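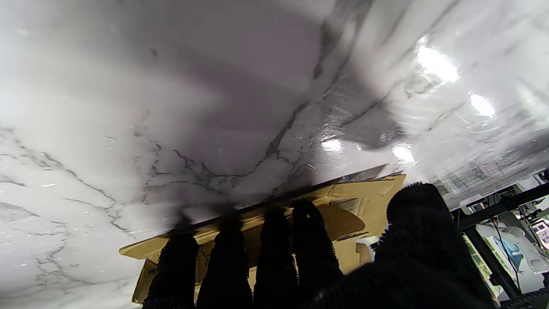

Ticket 369
Opened 12/7/22 by Maureen Heywood
Product: Festico label printer, used with Gineck Shipping on a Windows laptop
Subject: Every other label comes out blank

Hi there! I'm hoping you can help me out before the holiday rush eats me alive. I print shipping labels for a small candle shop (Kyriakidis Candles, it's mostly me and a lot of wax) and my Festico has been a dream since I got it in July. Then Monday it started spitting out a blank after every good label. Good one, blank, good one, blank. I sent a batch of 49 and had a whole second pile of nothing on the floor.

Stuff I've tried so far:
Turned it off and on (of course)
Took the roll out and put it back in
Held down the feed button till it blinked, which I think recalibrates it?
Different USB port
Yelled a little

The test page you get from the printer itself is perfect, one label, no blank. So I'm guessing it's something on the Gineck side, but their help page says to ask the printer people, so hello, printer people.
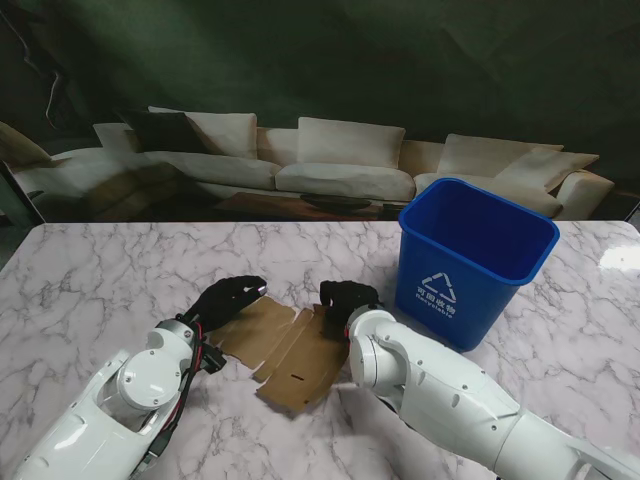
Oh, and I should say the labels are the regular 4x6 ones on a roll. Same kind I've always used, but this is a new roll from a new pack. I did start that pack right before all this, now that I'm typing it out. Hmm.

Update, same afternoon

Thanks for the quick answer! You asked for the page size in the driver. I went to Printer Preferences and it says 4.00 x 6.00, but in Gineck the template says 4 x 6.25. I have no idea when that changed. I certainly didn't do it on purpose, although they did push an update last week and I clicked yes to everything like I always do.

I changed the template to 4 x 6 and printed 5 labels. No blanks! But now the bottom barcode is chopped on all of them, so the scanner at the post office is going to hate me.
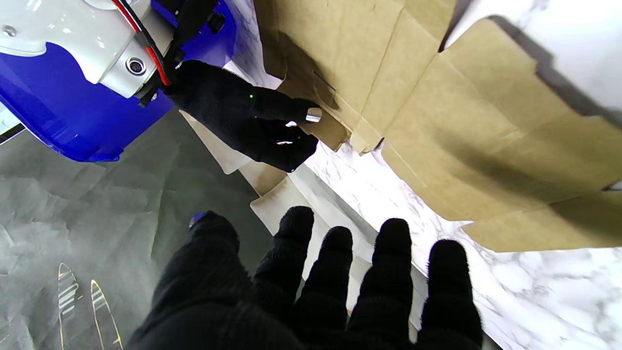 Flattened cardboard box, held by one edge.

You also asked about scaling. It was on "Fit to printable area." I switched it to "Actual size" and the barcode got worse, so I switched it back. Then I remembered the margins! Gineck has its own margin box, way down under Advanced, and it had a quarter inch at the top. So that's where the extra .25 was coming from. I zeroed it out, went back to "Actual size," and the whole barcode is there now.

Update, next morning

Almost. I ran 8 labels and the last two crept upward, just a hair each. Your note about the gap sensor makes sense to me, because I only did the feed button thing with the old roll sitting crooked. I'll redo it.

Okay, redid it. Lid shut, held the button until two blinks, let go. It fed three blanks and stopped, like you said it would. Printed another 8 and they all line up. 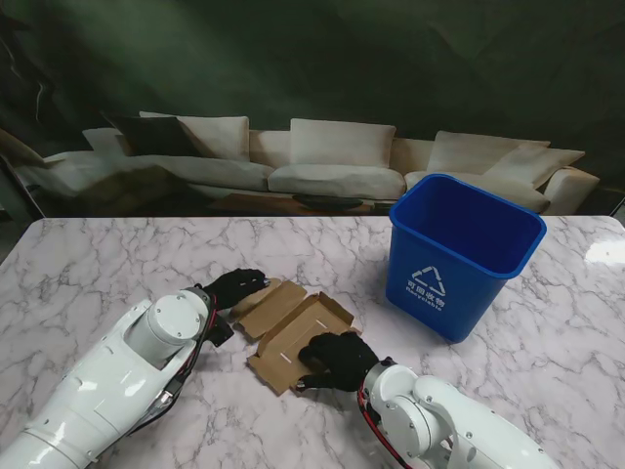

One more thing while I have you. The laptop prints fine now, but my desktop still can't see the printer over the network. It's on the Jundovano router in the hallway, the same one the laptop uses, and the printer's light is solid green. Is that a separate ticket or can we keep going on this one? No hurry on it, I can walk the laptop over for now.

Also please tell whoever wrote the driver guide that the "Advanced" section needs to mention software margins. I would've saved half a roll!

Thanks a million,
Maureen

Status: Label issue resolved. Network question moved to a new ticket.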